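15/06/2022

Home from Rumwood, and I've had a bath and a bowl of soup and I still can't feel the ends of my hair for dust. I told myself I'd write all this down tonight before my brother's version takes over, because his versions always do, and in his we will have been faster and I will have been wrong more often.

So, the car first. The Lasta was perfectly sweet all the way there, not a cough, and then sat in the service park and refused to idle. It would rev, it would stall, it would rev again. My brother lay underneath it (I have no idea why underneath, the trouble was clearly on top) and a very kind man from two spaces over lent us a can of something and held the throttle open while I sat inside and watched the needle. A vacuum hose had split right where it goes behind the bracket, and we cut the bad inch off and pushed it back on, and that was that. It took most of the time I'd been saving for lunch. I had half a banana and a handful of pretzels and went to get our time card.

They put us across the scales at inspection and she came out at 2945 pounds with nobody in her, and my brother has been sulking over that number ever since. He was sure all the work over the winter had made her lighter. I said it was probably the toolbox. He said the toolbox wasn't in the car. It was, it was behind my seat, and I know that because it had been digging into my back since breakfast.

The first stage was the old quarry road, which I'd been dreading since they announced the route, and it was lovely! Fast and wide, with that pale gravel that rolls like marbles once a few cars have cleaned the line. I read every note on time and he trusted every one of them, which you can feel from the other seat, it's like dancing with somebody who has finally stopped looking at his feet. We came out with a time I thought was a mistake on the card. I checked it twice and put it in the door pocket and didn't say anything until he asked.

Then stage two, and I have to be fair and say it was me. I turned two pages together. They were stuck at the corner, I think from the pretzels, and I called a long right over crest when what we had was a tight left with a ditch on the outside of it. He saw it before I did and got us mostly around, but we went through the long grass backwards and sat there with the engine stopped and steam or dust or both going past the window. I said sorry about six times. He said, "Where are we?" and I found the right page, and off we went. We lost the better part of a minute, and I spent the rest of the stage licking my thumb like a bank clerk at every single page.

It rained between two and three, only a short shower, but heavy enough that everyone was running around asking each other about tires. We only own the one good set, the Phrommas, so we had the great luxury of having nothing to decide. A crew near us changed all four, and then the sun came out, and they changed all four back. I did feel for them. The road stayed greasy under the trees and dry everywhere else, and my brother was so careful in the shady parts that I nearly told him to get on with it, but after my ditch I didn't feel I had the right.

The last stage was the one that comes down toward Amcombe with all the people on the bank by the bridge. They say there were more than 1000 watching, and I can believe it, although from my seat it's just a smear of raincoats and then it's gone. Somebody had a cowbell. I lost my place for half a second listening to it, and found it again, and he never knew (he will if he reads this). We were quick down there. Not as quick as the quarry, but tidy, and no grass.

Fourth in class! I had us down for seventh, so I've been in a silly good mood ever since, even with the drive home behind a hay truck for what felt like the whole of the valley. If I'd turned one page at a time we'd have been third, and I've done that sum more often than is good for me. There was 200 dollars for third, too, and that would have gone a long way toward the new skid plate. The one we have is banana-shaped as of this afternoon.

The odometer says 2169 since the rebuild, and I've written it in the logbook along with the hose, the skid plate, and a knocking from the left rear that I only hear on slow bends and my brother doesn't hear at all. He's going to look at it anyway. The next one is in July, all tarmac, and I've never done a full day on tarmac and I'm already nervous about how fast the notes will come. I want to go through them aloud in the evenings, properly, with a stopwatch, and I want a ring binder with thicker paper. I looked at some while the bath was running and got quite carried away with the tabbed ones.

My gloves are in the sink, soaking, and the overalls can wait until morning. I must remember to return that man his can, if it turns out to be the one rolling about in our trunk, and to take him a cake with it. Lemon, probably. We have the lemons.

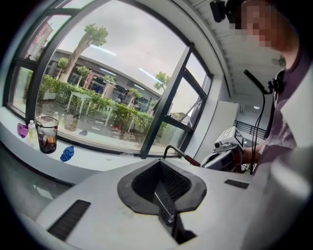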